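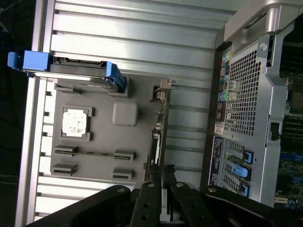
## 4. Setting up your Ambaye rain gauge and storm alerts

Now the fun part! With the mast up and the display unit charged, you're ready to fit the rain gauge and get your first storm alerts coming through. Allow an hour or so, and pick a calm, dry day if you can.

### 4.1 Choosing a spot

1. Walk round your garden or yard and look for open ground, well away from walls, trees and parked cars. A gauge tucked under a gutter will give you some thrilling numbers, and all of them wrong.
2. Check that the spot is within 70 metres of where the display will live. Thick stone walls cut this down quite a lot.
3. Push the ground spike in until the collar touches the soil. On paving, use the flat foot and all four bolts.

**Caution:** Never put up or adjust the mast when thunder can be heard. Go indoors and finish another day.

### 4.2 Fitting the gauge

1. Lift the funnel off with a quarter turn to the left.
2. Take out the strip of foam that holds the tipping bucket still during transport. (Do please check this one – it's the most common cause of "my gauge says zero" letters.)
3. Rock the bucket gently with a fingertip. You should hear a light click each way.
4. Set the gauge on the collar and turn the levelling screws until the bubble sits inside the ring.
5. Put the funnel back and turn it right until it stops.

**Note:** The bucket tips once for every 5 ml of water. Pour 200 ml slowly through the funnel and the display should count 37 to 41 tips. If it falls outside that, level the gauge again and repeat. A slow trickle is what you want here, as a fast pour always reads low.

### 4.3 Turning on storm alerts

1. On the display, press **Menu**, then **Alerts**, then **Heavy rain**.
2. Choose your area. The Vernevia list is split into coast, valley and high ground, so take the one that matches your home even if your nearest town is in another.
3. Set the level at which you'd like the alarm to sound. We suggest leaving it at Medium through your first season and changing it once you've seen what an August downpour does to your readings.
4. Press and hold **Test**. The lamp flashes amber, then red, and the alarm sounds twice.
5. Press **Save**.

**Caution:** The alarm is there to help you notice heavy rain at your own address. It doesn't replace official flood or wind warnings. If you're told to leave, leave straight away and don't stop to take a reading.

### 4.4 Sharing your readings

We'd love you to join the Hana network! Over 70 homes in and near Plavberg already send in their daily totals, and the map gets better with every new gauge.

1. Press **Menu**, then **Share**, then **Join Hana**.
2. Type in the six-figure code from the card in the box.
3. Wait for the green tick. It can take a few minutes the first time.

If the tick doesn't appear, move the display nearer to your router and try again. Still stuck? Write to Santeri Mäkelä at the help desk, with your code and the version number shown under **Menu**, **About**.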